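Stastov surface coating rules to change from June

19 Jan 2021

Building control in Stastov has published revised requirements for the finish of interior ceilings and wall panels in public buildings. The rules apply to new work and to any refurbishment in which more than two rooms are recoated. They come into force in June.

The main change concerns gloss. Panels in reading rooms, clinics and classrooms must have a matt or low-sheen finish, measured on site after curing. Until now a supplier's data sheet was accepted as proof. Readings will be taken at six points per surface, and the highest reading will be the one recorded. 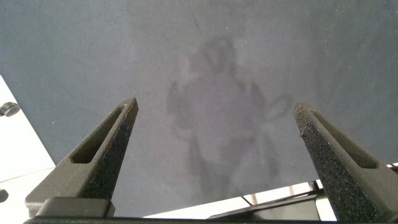 Skillon, which supplies coated panels to the district, replied that site readings vary with dust and cleaning products, and asked for the surface to be wiped down by an agreed method before any test. The final text includes a short cleaning procedure, set out in Annex 2.

A register of affected buildings lists 3656 rooms. Of these, 1878 have panels fitted under the previous rules and may keep them until the next planned recoating. Rooms in the Plorkivari quarter are listed separately, as many have plaster ceilings with a limewash finish, to which the gloss limit does not apply.

Colour is not regulated, but light reflectance is. Mid-greys and darker tones remain permitted on ceilings where the lighting calculation allows for them. The calculation must be submitted with the application and must use the reflectance of the finished coat.
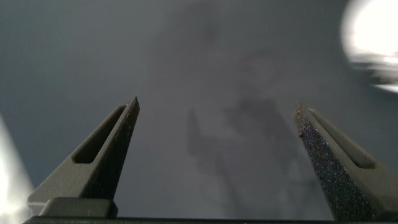

Nijs objected during the consultation that the reflectance clause would add cost to small jobs, where the lighting is often left as it is. The clause was kept, with an exemption for rooms in which no fittings are moved or replaced.

Applications lodged before the June date will be assessed under the old rules. Forms and both annexes are available from the building control office.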